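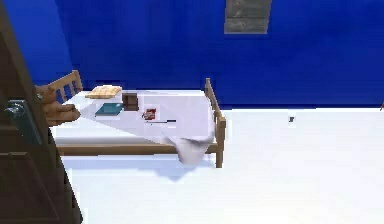 Notes for the housekeeping session, January 29, 2026

Opening

Thank them for staying after the lunch. Say who I am: Gordon Beaudoin, operations at Daly, nine years on the hotel side before that. Sandamali Abeysekara runs the housekeeping floor and will take the second half of the questions. She has the harder job in all this and people should ask her things.

Say up front that I am not selling anything. We pay Tromotow for the software like everybody else.

What a room attendant does

Start with the job as it is now. An attendant walks in, clears what the guest left on the bed, strips it, makes it, and moves on to the bathroom. Clearing the bed takes judgment. A book on the sheet goes on the nightstand with the page kept. A pen goes with the book. Something small and printed might be trash and might be a card the guest needs tomorrow, and the attendant decides in a second or so without thinking about it.

Then the sheet. One corner is always off the side of the mattress. Lifting, pulling and tucking that corner is where the shoulder and back complaints come from. We have 400 rooms. Do the math out loud, slowly, and let them think about it.

What we are trying

Tellska is our name for the project. The robot practices in simulated bedrooms first: a bed, a sheet, a few things left lying on it, a door. We went through 1299 practice runs before the fall review in October. Each run starts with the bed in some state of mess and ends with a score from the software and a note from one of our attendants.

The note turned out to matter more than the score. The software would pass a bed if the sheet was inside the mattress edge. Our people would fail the same bed for a crease under the pillow. Sandamali asked to have the pass mark changed, and it was. (Pause here. Give her the credit by name.)

What it changes for people

This is the main part, don't rush it.

First, the hours. 19 attendants are in the trial group. Their hours are guaranteed through the trial, in writing. I'd tell anyone planning the same thing to get that letter out before the first meeting. We sent ours after, and we lost a month to rumors.

Second, the work itself. Reviewing runs is sitting work at a screen. Some like it. Some tried two shifts and asked to go back to the rooms, and they went back. We pay the same rate for both, which I think is wrong — reviewing should pay more, and I've said so to the people above me. Don't get drawn into the budget if someone asks.

Third, who gets blamed. If a guest's belongings go missing today, we talk to the attendant. With a machine in the room, that talk has to go somewhere else. Our draft rule says the machine does not move guest property at all unless an attendant has looked at the bed first. That costs time. We are keeping the rule.

Fourth, pace. Attendants were afraid the machine would set the speed for everyone. So far there is no machine in any guest room and no speed to set. I can't promise what happens after that and I should say so plainly.

What doesn't work yet

Soft things. A sheet folds differently every time, and a twisted corner is harder than a whole flat bed. Thin objects on cloth are also hard. Gudadon, our laundry contractor, offered a stiffer sheet. Guests would notice it. We said no for now.

If there's time

Mention room 1655, the corner suite with the low ceiling on one side, where even the people can't make the bed without banging an elbow. Gets a laugh from hotel staff, skip it for anyone else.

Hand over to Sandamali. Her first topic is how she picked the trial group. Leave the microphone on the stand, she doesn't like the clip.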